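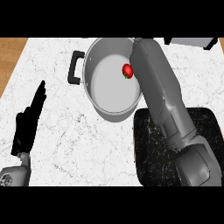 4.2 The Stistar kitchen package

Stistar is sold by Grotia as an add-on to its Juvov simulator. A license covers the two-arm robot model, a set of kitchen rooms, the objects that go in them, and a task editor. We used the package as delivered, with the default lighting and the default contact settings, and did not ask the vendor for changes during the review.

Installation took one afternoon on our lab machine. The manual covers the simulator well but says little about the task editor, and two of the menu names in it do not match the current release. Torquil MacBrayne set up the tasks and Beca Beddoe ran the teleoperation sessions, so the person judging the controls was not the person who had built the scenes.

We recorded 494 episodes across the kitchen tasks. Each episode was capped at 800 control steps and stored with joint positions, gripper commands, object poses and the rendered camera views. An episode was counted as a success only if the target object met the goal condition when the arms came to rest. Episodes that ended at the cap were kept in the data and marked as failures.

The cookware task is the one we used most to judge the camera views. In Figure 2, a view from this task, a tomato is inside the pot, next to the casing of the right arm, and the end of that arm is out of view. The black gripper on the left arm can be seen clearly over the marble. For a policy that takes only this view as input, the right gripper has to be inferred from the rest of the arm. The package allows a camera to be mounted on each wrist, and we recommend turning these on for any task that involves reaching into a container. They are off by default.

Rendering quality was good enough for our purposes. Metal surfaces and the stone counter have believable highlights and soft shadows, and the small produce models hold up at close range. The black grippers are harder to read. Against a dark object such as the speckled cutting board, we expect segmentation to be less reliable than against the white marble, and users may want to change the board material in the editor.

Contact behavior was less even. Round objects sometimes kept rolling after release, and a few slipped through the wall of a container when pressed hard against it. Shortening the physics step fixed the second problem but slowed the simulator. The first could be reduced by raising the rolling friction for each object, a setting that the editor does not show and that must be changed in the object file.

We ran the same tasks in the Naqvi package for comparison. Those results are given in Section 4.3.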